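Incidencia: el visor no carga las láminas del módulo de sutura tras actualizar a Fillar 11
Estado: resuelta, pendiente de cierre por la solicitante 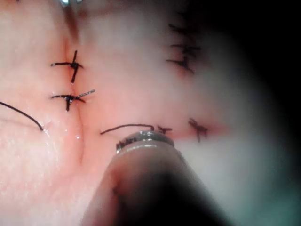 Solicitante: Noémi Sipos (aula virtual)
Asignada a: Teodor Głowacki
Servicio afectado: biblioteca de medios Vuston, nodo Lehner
Prioridad: media

Descripción inicial
Desde la actualización, las láminas del módulo de sutura aparecen como un recuadro gris con el texto "Recurso no disponible". El resto de módulos carga con normalidad. Sucede en Firefox y en Chrome, con sesión de docente y de alumno. Vaciar la caché del navegador no cambia nada.

08:40 Głowacki
Reproducido con cuenta de prueba. El servidor devuelve 403 en las peticiones a /medios/sutura/. Las miniaturas sí se sirven, lo que descarta un fallo del proxy. Solicito a Sipos la hora exacta del último acceso correcto.

09:05 Sipos
Ayer a las 18:30 todavía abrían. No he tocado la configuración del curso desde agosto.

09:32 Głowacki
En el registro del nodo constan 27 rechazos con el mismo código: "firma caducada". La validez de los enlaces firmados está fijada en 50 minutos y el reloj del nodo va adelantado más de una hora. Los enlaces nacen caducados. Las miniaturas no llevan firma, de ahí que se vean.

09:50 Widmer
El servicio de hora quedó deshabilitado en Lehner durante la actualización. El paquete nuevo sustituye el fichero de configuración y no conserva el servidor interno. Lo restauro desde la copia.

10:14 Widmer
Servicio de hora activo, desfase inferior a un segundo. Reiniciado el proceso de firma. Sigue el 403 en seis láminas.

10:31 Głowacki
Esas seis tienen el enlace antiguo guardado en la caché de Vuston. Purga selectiva por prefijo; la purga completa obligaría a regenerar todas las miniaturas. Tras la purga, respuesta 200 en todo el directorio.

11:20 Sipos
Confirmo que abren desde el despacho. Desde la red de alumnos todavía no he podido comprobarlo.

11:45 Butt
Comprobado desde la red de alumnos, carga correcta. El ancho de la lámina en móvil sigue mal, pero eso va en otro ticket.

Causa: desfase horario en el nodo por pérdida de configuración.
Acción pendiente: añadir el fichero de hora a la lista de exclusiones del actualizador (Widmer). Revisar si el nodo Grornov está en la misma situación antes de pasarlo a la versión 11.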